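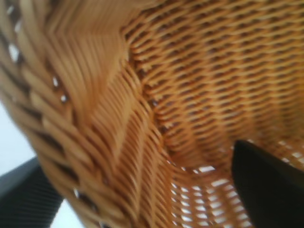 Monday, morning block

Started at 8:40. Basket task, pick and place, teleoperated. Target for the week is 900 accepted episodes on this one task, and the set stood at 2,855 across all tasks when I logged in. Mizanur had left the review queue empty, so I went straight to recording.

Wrist view first. With a finger inside the basket the weave takes up nearly everything, and at that range it is soft. The side wall is dense and the floor is open, with white coming through the gaps. Shanthi wants to know if the policy will latch on to that pattern as a depth cue. I have no opinion yet. I set the wrist exposure to fixed, wrote the value on the sheet and left focus alone. Changing focus in the middle of a set would split it into two sets.

Trorkeo dropped its time sync once before ten. Restarted the logger, threw out the open episode, carried on.

Side view next. Basket on the white table, empty, and the round orange soft item to its right. The left finger was pressed into the top of the item and had dented it, with the right finger hanging beside it. Contact like this is what the labelers keep asking me about. Under Tanvir's rule, contact begins at the first visible dent, from the side camera only. I would prefer gripper current, but the Grelto driver reports it too slowly to be of use - raised this in February, still open.
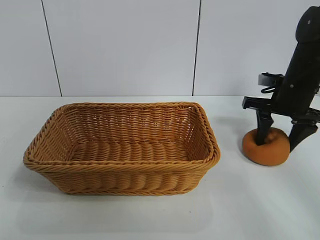 Monday, afternoon block

Varied the start positions by hand from the printed grid. Rejected 69 episodes over the day, most for operator hesitation longer than the limit, the rest for sync. Bart reviewed a batch and put 2 of my rejects back in. He reads the hesitation limit as applying before the grasp only. The protocol does not say. Asked Marijke to fix the wording before the next shift starts.

Export to Nanayakkara began at 5:15 and was still copying when I left. Tomorrow: same basket, rotated a quarter turn, same item. Check the cable tie at the wrist before the first run.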